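What I learned from filing a complaint about campus police

The hearing letter came on 3rd June, so I can finally write this up.

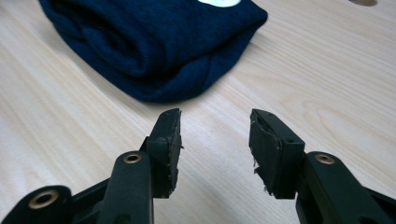

Some background first. I work the evening desk in the library at Erkidstead, a small college most people outside the county have not heard of. I started as a student worker and stayed on after I graduated. Part of my job is closing the building, and part of closing the building is calling campus safety if somebody won't leave or if a door is propped open. I have probably called them more than anyone else on staff. Most of the officers were polite and quick, and I had no strong feelings about the department either way.

Last September two officers came into the library during my shift and asked a student for his ID. He was at a table on the second floor, working. He showed it. They asked him to stand up and empty his backpack, and he did that too. They said a laptop had been reported stolen from Nestgate, which is the dorm across the quad, and that he matched the description. The description, as I found out months later, was "male, dark jacket, backpack." The student was Black. There were other men on that floor with dark jackets and backpacks, and none of them were asked for anything.

They kept him there for 78 minutes. I know this because the officers' arrival and departure were both logged at my desk, and I wrote the times down myself. He missed a lab. The laptop was found the next morning in the dorm laundry room, where its owner had left it.

He did not want to file a complaint. He told me he had a year and a half left and wanted to get through it, and I wasn't going to argue with him. I asked if he minded if I filed one as a witness, without his name, and he said that was fine. He has read this post and he is okay with it being up.

So this is how it went, in case it is useful to someone at another school.

The first problem was finding the form. Our campus safety website has a page called Feedback, which has a box for compliments and a box for "concerns." I filled in the concerns box and got an automatic reply thanking me for helping keep Erkidstead safe. Nothing else happened. After a few weeks I went to the office in Tetcombe Hall and asked at the window whether there was a different way to make a formal complaint. There was. It is a paper form, and you have to ask for it by name. It is called a Report of Officer Conduct. If your school has sworn officers, ask whether there is something like it, and ask for the written policy that goes with it. Ours gives the department a deadline for answering the form. There is no deadline for answering the box on the website.

The second problem was that the form has a field for the badge number and the woman at the window told me it could not be processed with that field blank. I didn't have badge numbers. I had two last names from my log, one of them misspelled. I went home and read the policy, and it says a complaint can't be turned away for missing information. I printed that page and brought it back with me, and she took the form without any fuss. I think she had been told wrong.

Then I waited. The policy says 45 days, and the department used a clause that lets it extend that. The extension letter was one sentence long. I put it in a folder with everything else. My advice is to keep a folder. I kept the log pages, a copy of the form, every letter and the envelopes, and a sheet where I wrote down each phone call and what I was told. When I was finally interviewed, I was asked what time things happened, over and over, and I could answer without guessing.

The interview was with a lieutenant and a person from human resources. It was civil. They asked if I had a personal problem with either officer, and I said no. They asked if the student had been handcuffed, and I said no. They asked if voices had been raised, and I said no to that too. I got the feeling that each no was being added up as a point in the officers' favor. So I said at the end that I wanted it written down that a person can be quiet and polite and still keep someone in a chair for over an hour with no reason to. The lieutenant wrote it down. It is in the file, a little shortened.

While that was going on I put in a records request for the department's stops over the last school year. Erkidstead is a state school, so it falls under the public records law. If you are at a private college, your rights may be a lot weaker, and it varies by state. What I got back was a spreadsheet with 215 stops on it. The column for race was there but mostly empty, and the column for outcome used codes that weren't explained anywhere. I asked for the key to the codes and that took another request. I am still going through it and will post what I can once I'm sure I am reading it right. I don't want to put out a number and then have to take it back.

The student paper ran a short piece in the spring, and Avotiņš, the coffee place on the corner, let a few of us use the back room for a meeting. Seven people came. Four had been stopped themselves. One was a professor, stopped outside the building his own office is in. I had expected more anger in the room than there was. People mostly sounded tired, and they compared notes on which entrances they avoid at night.

Now the letter. It says there will be a hearing, that it will be closed, and that I may be called to speak. It says one allegation, "length of detention," is being sent forward, and the other, "basis for stop," is not sustained. No reason is given for the second part. I have 10 business days to appeal it and I am going to. The appeal form, for the record, is also paper, and it is kept at the same window.

A few people have asked if my job has been affected. So far it hasn't. My supervisor moved one of my shifts, but she asked me first and it was for her own schedule. I still call campus safety when a door is propped open. The same two officers have come out to the library since then, once together. We said good evening and I signed the log.

I'm leaving comments on. If you have been through one of these closed hearings, at our school or another one, I would like to know whether you were allowed to bring your own notes into the room. The letter doesn't say – and the office hasn't called me back.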